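Simulation and Control forum > Mobile manipulation > Base keeps creeping after stop command, kitchen world

9 replies

prarkance_tk
Joined: June 2018
Aug 22, 2018

Hello all. I have a fault that I cannot explain, and I would be thankful for help.

We run a mobile base with arm in the Negash kitchen world. The task is simple: drive to the refrigerator, stop, open the door. In the log the stop command arrives at step 2,495 and the velocity goes to zero. But the base continues to creep to the left, very slowly, until the gripper touches the appliance. At step 2,881 the contact force goes over the limit and the simulation aborts.

I repeated it three times with the same seed and it aborts at the same step each time. The view from the robot is below.

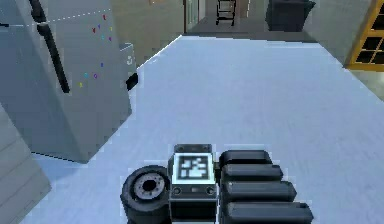
Refrigerator approach, Negash kitchen. Marker on the gripper body is in view.

What I tried already: lower the wheel friction, switch off the arm controller, update Pida to the newest version. No change.

gearbox_owl
If you switched off the arm controller and it still creeps, then it is the wheels. Print the joint velocities, not the commanded ones. I think your "velocity goes to zero" is the command only.

prarkance_tk
You are right, it was the command topic. The measured wheel velocity is small but not zero. Left and right are different.

Rirnamside
I don't agree that it is the wheels. I had the same thing in June and it was the floor. In my copy of this world the floor collision mesh was tilted a little, and you cannot see it in the rendering. Put a ball on the floor and wait.

gearbox_owl
A tilted floor would not give you different left and right wheel speeds.

Rirnamside
It would, if the slope is sideways and the casters turn. Please try the ball before you argue.

slowloop
Can I ask a different question? Why does the run only abort at the force limit? On the real machine there must be a watchdog that looks at measured speed after a stop. If the base moves and no motion is requested, cut the drive. For me this is the more serious problem, the creep is only how you found it.

prarkance_tk
@Rirnamside I put the ball in front of the waste bin. It stays where it is. I also tried it near the shelf on the right side, same result. So in my version the floor is flat, I believe.

@slowloop We have a watchdog, but it reads the commanded value, the same mistake that I made in my first post. I will change this before we go on the hardware.

Rirnamside
OK, then not the floor. Sorry for the detour. Still, I would check the casters.

gearbox_owl
Look at the integral term in your wheel controller. If it is not reset on stop, it keeps pushing with the old error.

prarkance_tk
The integral was not reset. With the reset on stop the base stands still and the run goes past step 2,881 without abort. I don't understand yet why the left side had the larger error, so I leave the thread open. The watchdog now reads the encoders.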